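Bowl finishing notebook, Brutdale shed
1 Mar 2019

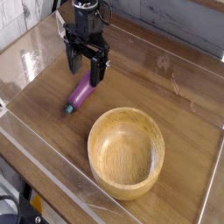

Wooden bowl and purple marker on the bench top, inside the clear-walled enclosure.

Carrying on from the February pages. The light bowl is the one I want to settle today so the rest of the Jorville order can follow the same schedule. Mykhailiuk want a food-safe inside, satin, and no colour shift if we can help it. They were happy with the shape from the first sample so I'm leaving the rim thick.

Grain on the bottom is finer than I remembered, nearly straight up and down, with brown streaks. The far side curves and goes more yellow. Rim feels smooth all the way round to my hand. There is a sheen on the right inner wall near the rim that I noted last time as well, and a bright patch on the left inner side. Could just be the lights. Turn the bowl a quarter and look again before deciding it needs cutting back. If the sheen moves with the bowl it's finish, and if it stays put it's the lamp.

Marker test. I wanted a pen that will take a batch number on bare timber under the foot and stay crisp under oil. Tried the purple on offcuts from the same blank:

bare, sanded to 240: bled along the grain, readable but fuzzy
one coat Tranamine oil, left overnight: much cleaner line, a little bleed at the ends of strokes
two coats: clean, but the ink sat on top and came off with a thumb after an hour

So one coat, then number, then second coat over the top. The second coat lifted a bit of purple onto the cloth on the first offcut. Dabbing worked better than wiping. Use a fresh bit of cloth for each piece or the colour travels, and on timber this pale it will show.

Haven't tried pencil under the oil. Somebody did it on the darker bowls and it disappeared. Might be fine on this one. The burning pen would be the proper answer but it takes too long for a run of 30 and the tip needs replacing anyway.

Weights. Offcut blank was 117 g dry and I didn't write down the wet weight, so that's no use for the loss figure. Must weigh the next one before and after. Scale is reading properly again now it's off the wobbly end of the bench.

Finish schedule as it stands:

Sand to 240, wipe down, leave until the surface is dry to touch.
First coat thin. Flood the bottom, work it up the sides, wipe off after 13 minutes. At 20 it was getting tacky and dragged.
Overnight on the rack, foot up.
Batch number on the foot.
Second coat, dabbed over the number, wiped elsewhere.
Leave a full week before it gets packed. The tin says less. The shed has been damp and I'd sooner wait.

On grit, I took one offcut right up to 2000 to see whether the inside would look any better. It did look glassy but the oil hardly went in and the surface was patchy by morning. No point. 240 and then a light rub with the grey pad between coats gives the satin they asked for. Save the fine paper for the small lids.

Deep sides are awkward to sand by hand near the turn at the bottom. The foam pad folds and leaves a ridge. A half round of cork with the paper wrapped over did a better job, and I've left it in the drawer under the vice. Please put it back there.

Still to do:
Quarter turn check on the sheen.
Order more oil. Over half the tin is gone and it skins once the level drops.
Ask Mykhailiuk whether the number can go on the foot in purple or whether they want black. Colour makes no difference to us, though I've only tested the purple.
Pencil test on an offcut, one coat, same wait.
Cut two more offcuts from the end of the blank and label them this time.

Rags are spread out flat on the line outside. Don't ball them up in the bin.

Brutdale workshop notes | Contact: ask at the shed office | © 2019 Brutdale | Back to top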